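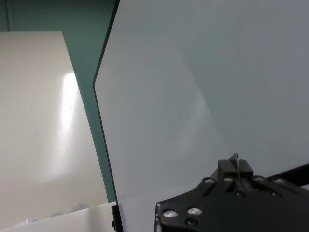

Wrist camera odometry in front of a blank panel: masking the gripper before tracking

Pilldale Robotics Forum > Perception > Methods and results

wristview_k
Saturday, June 9, 2018

Hello all,

I would like to share a result from our bench and ask for criticism before we write it in the report. I am not sure if it is new. Probably it is not new, but I did not find it written with numbers.

We estimate the motion of the arm from the wrist camera only. The joint encoders are used only as the reference to compare with. The tracker is Vultel with default settings, which takes up to 200 corner features per frame. The arm is a Fisteck with a two-finger gripper, and the camera is mounted so that part of the gripper is always in view.

In normal clutter this works well. In front of a big, plain, pale gray panel it fails in a way that I did not expect. The tracker does not say "lost". It says that the arm is standing still, with very good confidence, while the arm is moving.

The reason is easy to see if you draw the features over the video. The panel gives almost no corners. The gripper gives very good ones: bright screw heads on matte black plates, dark holes, sharp edges. So the tracker chooses the gripper. The gripper is fixed to the same wrist as the camera, therefore these features do not move, therefore the estimated motion is zero. All the outlier rejection makes it worse. The few correct features at the side of the panel are in the minority and are thrown away.

We recorded 21 runs in front of the panel, together nearly 4000 frames. Without a mask, 7 runs gave a usable path. With a fixed mask over the gripper, the number of usable runs more than doubled. By "usable" I mean that the end position was close enough to the encoders for us to start the next grasp from it.

My questions: is a fixed mask acceptable as a method, or will every reviewer say it is trivial? And how do you treat the fingers, which open and close?

cornercase
Senior member

It is trivial and you should publish it anyway. Half the people using wrist cameras have this bug and think it is a calibration problem.

My one complaint is the word "usable". Close enough for the next grasp depends on your grasp. Give the drift per distance traveled, for each run, in a table. Then I can decide for myself if it would be usable on my setup.

What are the failures with the mask on? I would guess they are more interesting than the successes.

wristview_k

Thank you, the table is a fair request and I will make it. We do have the drift values.

The failures with the mask are mostly of one kind. After the gripper is removed, the tracker has the long dark edge of the panel, the border of the white surface, and the reflections. A long straight edge is not a good feature, it can slide along itself. The reflections are worse. There is a bright vertical glare on the white board behind, and when the camera moves, the glare moves also, but not as a point on the board would move. On the panel there is a soft curved band of lighter tone. Vultel normally ignores the band, the contrast is too low. It does not ignore the glare.

bench_fourteen

I disagree with the mask, or at least with the order you are doing things. You are throwing away the most reliable thing in the picture. The gripper tells you exactly what "no motion relative to the camera" looks like. I would track it on purpose, as a separate rigid body, and use it to check that the camera mount has not shifted. We had a mount that crept for a whole afternoon and the mask would have hidden it from us completely.

Cluster the features by motion, label the static cluster as "self", and you get the mask for free with no hand drawing.

cornercase
Senior member

Clustering by motion needs motion. When the arm pauses, everything is one cluster, and when it starts again you have to guess which group is you. With a blank panel the "world" cluster may have three weak points in it. I have tried it. It was fine on shelves and terrible on a white refrigerator door.

bench_fourteen

Then keep the labels through the pause. The gripper doesn't go anywhere.

cornercase
Senior member

The fingers do.

wristview_k

I think both of you are right for different situations, but I would like to answer bench_fourteen with what we have tested. We tried the clustering in March, on the recordings from the Sundaram project, where the background is full of boxes. It was as good as the hand mask there. On the panel runs it was not stable. In several of them the glare joined the static cluster for a while, when the arm was turning slowly around it, and then left it again.

The check of the camera mount is a very good idea and we did not think of it. We can keep the masked area for that and only forbid it for the odometry.

pallet_jockey

Lurker here, I run two arms in a small packing shop and I think I have this exact problem. Mine "freezes" in front of a stretch-wrapped pallet. Could you write down what you do, step by step? I can follow a recipe but I can't read a paper.

wristview_k

Of course. I write it as we do it, it is not polished.

1. Park the arm somewhere with a rich background, for example in front of a bookshelf. Record a short video while the arm moves in many directions. Keep the gripper fixed.

2. Compute the average of all frames. The background becomes a blur and the gripper stays sharp. Threshold the variance per pixel to get the first mask. On our black plates this left small holes at the screw heads, where the reflection changes with the light. Fill the holes. If you leave them, you leave exactly the features you wanted to remove.

3. Repeat with the fingers at several openings and take the union of all masks. Include the thin parts too. We have a slim metal pin standing up from the gripper, and our first mask missed it. Against the plain gray it was the strongest corner left, and one pin was enough to pull the estimate toward zero. The finger is the other thing to watch. It can reach diagonally up to the right border, and between it and the gripper body you may see a small wedge of the panel. Mask the wedge also. It has black edges on its sides, and the tracker likes the places where they meet.
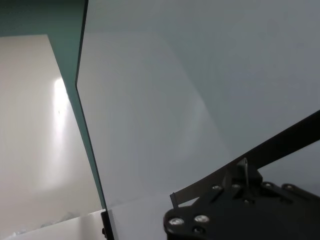

4. Grow the mask outward by a few pixels. The edge of the gripper against a bright panel is a strong contour and the tracker will find it if the mask is tight.

5. Add a second mask for glare, new for every frame. We take saturated pixels, grow the area, and forbid features inside. Do not do this before step 4 is finished, or you cannot tell which mask helped.

6. Lower the minimum number of features at which the tracker reports "lost". Then, and this is important, make your program stop when it says so. A masked tracker in front of a blank panel is often lost, and it should be allowed to say it.

7. Compare with the encoders on a few runs. If the estimated path is too short, something on the gripper is still visible to the tracker.

pallet_jockey

Thank you!! Steps 1 and 2 I can do tonight after we close (the bookshelf is going to be a rack of tape rolls). For step 5, my stretch wrap has shiny spots all over, so would I be masking the whole pallet?

wristview_k

Possibly yes. In this case I would skip step 5 and try to move the lamp first. A diffuse lamp from the side did more for us than the glare mask did. We have not measured it properly, so please take it as an opinion.

bench_fourteen

Step 3 is where I get off. A union over all finger openings is a huge part of a small picture. In a close approach you need the region between the fingers more than any other region, and you have painted it out. You have encoders on the gripper. Render the mask from the opening you already know.

wristview_k

It is a correct objection. For our panel runs the union costs nothing, there is only gray panel behind the finger in those views. For a real grasp it would cost a lot. Rendering needs a good model of the gripper as it is built, with pin and screws, and our model is older than the gripper.

You could also store one mask per opening and look up the nearest one. I will try this next week on the same 21 runs, so that the comparison is clean.

cornercase
Senior member

Please report the lookup version next to the union in the same table. And put the unmasked row first, with its confidence values. Zero motion at high confidence is the result people need to see.

I still don't buy the glare mask until you separate it from the gripper mask. Right now the improvement is both together, or did I misread?

wristview_k

You did not misread, and I must correct my first post. The number with "more than doubled" is with the gripper mask alone, as I wrote, but in some of these runs the lamp was already moved to the side. So it is not fully separated from the lighting. I will mark these runs in the table, and if too many are marked I will record them again with the lamp in the old place.

bench_fourteen

Good. Log the mount check while you're at it.

pallet_jockey

Did the tape rack recording. The mask has a hole right where my hose fitting is, filling it now. I will run it against the pallet when the first order is wrapped.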